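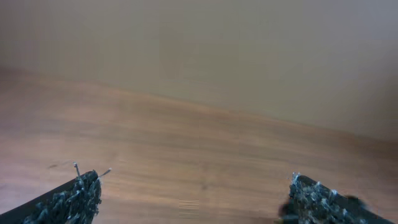
The best open day I have been to in years was held in a rented room in Staltaton, in September, and for long stretches of it very little happened. Rulance, a small company that builds robot arms for light household and shop work, let people in to watch its machines being set up, run, stopped and run again. I had planned to stay an hour. I stayed until they started stacking the chairs. What kept me there was the wear. On the arm nearest the door the pads on the fingers had gone rough and tufted, blue-gray with pale flecks, and a few thin strands stood up from the tip of one like hairs on an old paintbrush. I have looked at a lot of robot hands in brochures and never once seen a fuzzy one. I liked this one immediately.

My argument is a simple one, and I'll make it at some length because I came home full of it: companies that make robots should show them to the public on an ordinary working day, in an ordinary room, with the failures left in. Over 100 people came through, I was told at the desk, and I'd guess that most of us had only ever met these machines in short, cheerful videos. A video picks the good try. In the room you get all of them, and you get the waiting in between too, when the arm hangs open over bare wood and an engineer squints at a laptop and a child asks loudly whether it's broken.

It wasn't broken! It was being told where the tabletop was. This took 20 minutes the first time, and I can report that a crowd will stand still for 20 minutes to see a machine learn the height of a table, provided somebody is willing to talk them through it. The engineers were. They talked about grip and about light, and about how a shiny surface can throw glare into a small camera and make a plain patch of wood look like something worth picking up. They said "we don't know yet" several times and didn't seem embarrassed by it.

The task everyone came for was a modest one. The arm, running on a control system called Sendeck, was supposed to pick up small things left lying around and put them in a tray. Each arm got 48 tries over the afternoon, with the score kept on a whiteboard by the window. I won't pretend the score was impressive. But I watched a retired-looking man in a raincoat go from folded arms to leaning so far over the rope that he had to be asked to step back, and the try that did it to him was a miss. The fingers came down a little to one side, closed on air, opened, and went back for another look. He said "oh, go on" out loud. I think I may have said it too.

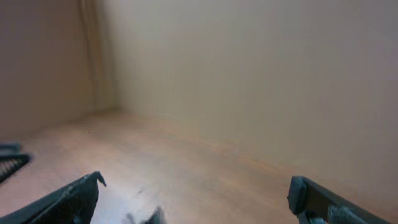 A miss like that teaches you more than a success does. When the thing works, you see a hand pick up an object, and your brain files it under things hands do. When it fails you start asking why. Was it too far left? Did it see the object at all? Within a few minutes strangers were offering each other theories, some of them pretty good, and an engineer was taking notes on one.

There is a case against all this, and I heard a version of it on the bus back. People who see a robot fumble will decide robots are useless, the company will lose orders, and the next open day will be a film with sandwiches. I take the worry seriously, and I can see why a firm with rent to pay would. Still, the visitors I talked to left with a more exact idea of what the machine could do, and several were keener than when they arrived. They had stopped expecting a butler. They were thinking about a grandmother who can't bend down to the floor anymore, or a shop that closes late, and whether an arm that is slow and right most of the time would do.

The other demonstration in town that month, for a smoother product called Ma, had a stage and 400 seats. I went to that as well. It went perfectly, the lights were lovely, and I couldn't tell you now what the robot picked up.

Rulance says it would like to do another one in the spring, with a bigger room and more time for questions. I hope they get the questions and keep the small room. Being close enough to see the frayed pads was worth the crowding, and so was hearing the motors. Bring a folding stool if you go, the chairs went early.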